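Cundbridge Home Help > Kitchen & Food > Prep and storage

Setting up one board for drinks AND snack veg, what order?
Posted by Miyuki Tamura, February 2019
232 views

Hi all, quick one. Doing a drinks and nibbles table for my sister's thing at the Tarkorby hall, and I only get one table and one cutting board. Citrus for the drinks (lemons, limes), strawberries, bell peppers to go with a dip. Last time, back in November, I did it all in whatever order and the strawberries tasted like pepper. Or onion, there was onion then too. No onion this time.

So what do I cut first? Do I need a second board? And can I slice the lemons the night before or do they go sad. Also no sink in the room, just a jug of water and towels. My board is wood if that matters. Thanks!!

Vasiliu
Member, 2531 posts

No second board needed if you keep it in order. Did this for years at a coffee place, small counter, same problem.

Fruit first, peppers last. Berries soak up everything so they want the clean board. Then citrus. Then peppers, they don't care if they get a little lemon on them. Wipe between each one, damp towel then dry towel. Don't let juice sit on the wood.

Lemons the night before: ok but not great. Flat in a lidded box, damp paper towel on top, fridge. The cut side dries out anyway so do the ones for the rim of the glass the same day. Slices that are getting muddled can be a day old, who's going to know.

Whole stuff stays OFF the board. Biggest thing imo. People pile it all up on there and then have a space the size of a postcard to cut on. Park it around the sides and bring over one thing at a time.

Keep your slices at one end and the muddler at the other. I lay mine out like so, lemon, lime and strawberry next to the board and just the slices, knife and muddler on it:

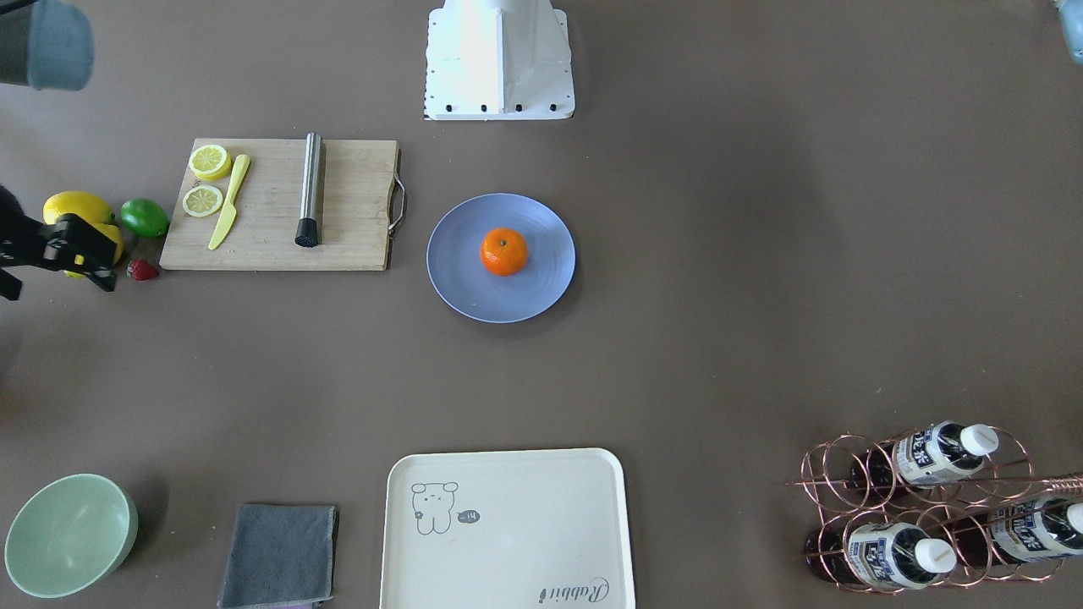
Timing, for one table

Night before: wash everything, dry it properly. Strawberries do NOT get washed till the day, they go mushy. Leave the green tops on too.

Morning: peppers can be cut now if you have a box for them. They hold up fine. Seeds out, strips, lid on. That way they never touch the board at the hall at all, which kind of solves your whole question lol.

At the hall: strawberries, wipe, then citrus. Slice 10 rounds, put them out, slice more when they run low. Don't do the whole bag up front.

Plastic knife is fine for strawberries and for lemons if it has teeth. Peppers want a real one, the skin is slippery.

dee_in_the_kitchen
New member

agree w the above. get a bowl for the ends and seeds, you will forget and then theres bits everywhere

Pell R.
Member, 600 posts

I'd just buy a second board. They're cheap. I have a thin Vevach one that bends so you can tip stuff off it, no idea if they still make it. Salt and half a lemon takes the smell out of the wood one btw, rub it in, leave it a few minutes, rinse. Do that at home beforehand if you've got no sink there.

Miyuki Tamura
Original poster

Cutting the peppers at home, duh, why didnt I think of that. Doing the salt thing tonight. Thank you both, and dee I have a bowl!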